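Como ensinar um robô a guardar as compras (e até onde dá para ir)

Quem nunca sonhou, ao chegar do mercado com as sacolas nos braços, que alguma máquina guardasse tudo sozinha? Ainda não chegamos lá, mas dá para treinar uma tarefa pequena no simulador, e eu garanto que é um passatempo delicioso!

1. Abra o Skuster e carregue uma mesa lisa, uma caixa de papelão aberta e uma lata.
2. Ajuste a garra devagarinho, com os 2 dedos paralelos às laterais da lata.
3. Feche, levante um pouquinho e só depois leve até a caixa.
4. Repita mudando a posição inicial. Eu fiz 353 tentativas, com muito café, e 123 deram certo.

Comece pelas latas retangulares, que oferecem lados bons de segurar; saquinhos de arroz ficam para bem mais tarde. 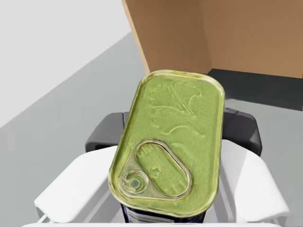 Lata com anel de abertura presa entre os dedos brancos da garra, no simulador.

Se a lata escorregar, diminua a velocidade e volte ao passo 2.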